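About Stalex

Stalex buys, stocks and cuts steel. Flat bar, angle, hollow section, plate up to 20 mm, a bit of rebar when we can get it at a fair price. We sell to fabricators, farm shed builders, trailer makers and whoever else walks in the front gate with a cutting list. Trade or not, doesn't matter. Same counter.

How we started

Anikó Bárány started the business out of a rented yard behind a tyre place, one forklift and a cold saw with a dodgy guard (long gone, the guard and the saw). She'd spent years on the import desk at Astia, a bigger merchant, doing tariff paperwork and chasing ships. Got sick of telling small customers they couldn't have anything under a full bundle. So the first rule of the new place was no minimum bundle. Still the rule.

First year was mostly offcuts and short lengths. Then a couple of shed builders came over, then the trailer people, and we ran out of yard. We moved to the current site in July, in the rain, which we don't reccomend.

Where we are now

26 people on the books. 193 sizes and sections kept on the floor, the rest ordered in. Racking space for 2,295 tonnes, though it's rarely full and we'd rather it wasn't – steel sitting in a rack is money sitting in a rack, and the price can move a fair way while it's there.

Two saw lines, a guillotine, a plate table. Delivery trucks go out early. If you want something on the morning run the order has to be in by close the day before. We do bend this for regulars with a breakdown, but please don't make a habit of it.

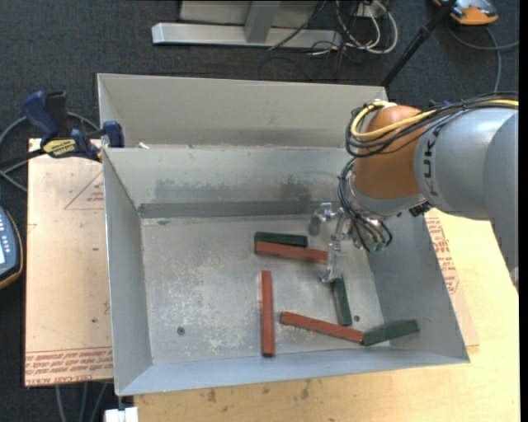
Do you sell imported steel or local?

Both, and the invoice tells you which. Most of our hollow section is imported, most of our plate is local, and if the job calls for one or the other just say so when you ask for the quote.

On duties and dumping

We get asked a lot so it may as well go on this page. When an anti-dumping duty comes in on a product we import, our cost goes up on the next shipment, not on what's already in the racks. We price old stock at the old cost until it's gone. Some merchants put everything up the same afternoon. Their call. We've lost a bit of margin doing it our way and kept a lot of customers.

We don't take a side on whether the duties are a good idea. Half our customers want cheaper steel and the other half supply people who make it. Anikó has opinions, and will share them over a coffee if you have an hour.

Who we buy from

Local mills for plate and the heavier angle. Overseas, mainly Vương for square and rectangular hollow section, and Tanommont for galvanised. Both send mill certificates with every heat and we keep them on file. Need a cert for your engineer? Ring with the invoice number and we'll email it through. No charge.

We won't buy from anyone who can't send paperwork. Had one bad shipment early on, wall thickness under spec right through the load, and the cost of collecting it back from customers nearly finished us. Everything gets checked at the gate now – thickness, straightness, coating if it's gal – before it goes near a rack.

Cutting

Straight cuts on the saws, mitres either way up to 45 degrees. Plate cut to size on the table. Holes we can do, fancy profiles we send out. Bring a drawing if you've got one. Back of an envelope is fine so long as the numbers are readable and you've said whether it's millimetres. Cut lengths aren't returnable, so check your list twice.

Offcuts go in the rack by the counter, priced by weight. Good for gate repairs, brackets, school projects.

Accounts

Thirty day accounts for trade, with two references. Everyone else pays on pickup, card or transfer. Quotes hold for a week, shorter when the market's jumping around and we'll write that on the quote if so.

Working here

We take on apprentices and yard staff most years. Forklift ticket helps but we'll put you through it. Early starts, early finishes. Drop a resumé at the counter or email it, adress is on the contact page.

Page last updated 10/10/2019. Opening hours over the holidays will go up on the home page when we've sorted the roster.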